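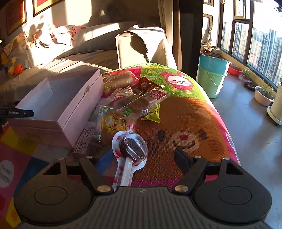
How do I pack a snack box so the lollipops don't end up broken at the bottom? Put the bread and the bagged snacks in first and lay the lollipops on top, sticks all pointing the same way.

I have done it that way since February. Before that everything went in at once, and I spent a car ride picking candy chips out of a napkin. The box came from Privholm and it's a plain rectangle, so a wrapped loaf goes along one long side and the bags stand up beside it.

I sort on the kids' play mat — the one with the big bear face — as it wipes clean and small things show up well against the colors. It takes me 5 minutes if the snacks are already out of the cupboard.

Roman Czerwiński asked if I tape the lid. I don't. I put 2 rubber bands around it and carry it flat.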